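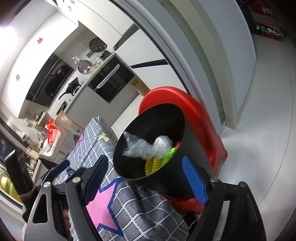 Last updated: December
Posted Saturday by Karla Maldonado

Hi all,

Sorry for the slow answer, Berkay, I wanted to have a proper go at it before I opened my mouth. Your message again for anyone who missed it:

> Since moving to the new Trendel build my tracker loses itself in
> kitchens. Fine in the hallway, fine at the desk, then the pose jumps
> sideways as soon as the gripper picks up something big. Is it the
> fisheye model or is it me?
> Berkay

I don't think it's you! I get it too, and I'm fairly sure it's the mask. The default one only blanks out the jaws, so when you've got a whole bin between them the tracker finds lovely sharp corners on the bin (and on the crumpled bag and bits of rubbish inside it) and decides they're part of the room. They move with the hand, the room doesn't, and off goes your pose.

A glossy tiled floor makes it worse. Mine was happily latching on to reflections, bless it. Pans on the wall and the edges of the oven are much better things to hang on to, so I'd let it keep those and throw away most of the lower half while the jaws are closed.

What I did, on the Etovholm branch:

- grow the mask whenever the gripper width stops changing
- keep it grown for 60 frames after the jaws open again
- drop any point that sits still in the image while the IMU says we're turning

Out of 179 clips I now get 3 with a jump, and 2 of those have me walking past a window. The old build lost more than that before lunch.

Dong-hyun, you mentioned doing the mask from a segmentation model instead. Is that quick enough on a laptop? I tried something similar last winter and the fan nearly took off.

The patch is a bit scruffy (sorry, Noemí, I know you'll have to merge it) but I'll push it tonight once I've taken my print statements out.

Karla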